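Quick one before work. Been playing the Liltura record since July and I still can't skip a track.

So – Liltura. Five piece from Drostville, started out as a covers band, then Hanna Boiko joined on violin and they dropped the covers completly. First show with her was at the Harasym, 131 people through the door. I was one of them. Couldn't hear the vocals at all. Loved it.

New one was recorded in Grurkeck with Arsen Yatsenko producing. Drums way up front this time. Side A is loud, side B is mostly Solomiia Hordiienko singing over organ. Track four is the one. Seven minutes, no chorus, don't care.

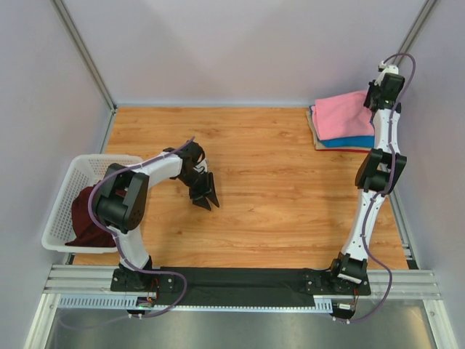
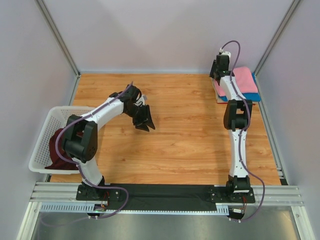 Is the vinyl different from the download? Same songs, but the vinyl adds a short organ piece at the end of side B, and only 227 copies were pressed.

Mine is number 138. Sleeve came a bit bent, whatever. Anisa Tambunan did the cover art, same as the first EP, and the lyrics are printed inside in tiny tiny type.

Only gripe – the mix on the last song. Bass just dissapears halfway. My brother says it's my speakers. It isn't my speakers.

They're back at the Harasym next month, tickets are 21 at the door, Hanna Stelmakh opening with her solo stuff. Get there early, the bar side fills up fast. More when I've seen the set list.

Last updated 7:40 am
14 shares
3 comments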